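3.2 Glare and surface finish

Participants in the Erninar survey were asked to rate printed product photographs for ease of viewing. Each of the 422 respondents saw the same set of prints under office lighting and again under a desk lamp. Prints were made at 300 dpi on matte stock, following Yeoh's earlier procedure.

Ratings fell when a small bright area sat next to a large dark one. The drop was greater for respondents who wore reading glasses, and it held under both kinds of lighting. Pictures with an even middle gray were rated highest at both sittings. Age had no clear effect once eyesight was taken into account.

Figure 4 is typical of the high-contrast group. Comments on such prints most often mentioned the highlights.
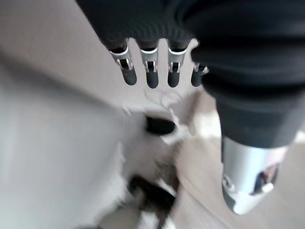

Figure 4. High-contrast print: polished silver joints, matte dark gray tips and black knit fabric.

Scores for the low-contrast group were more closely spaced and are treated in the next section.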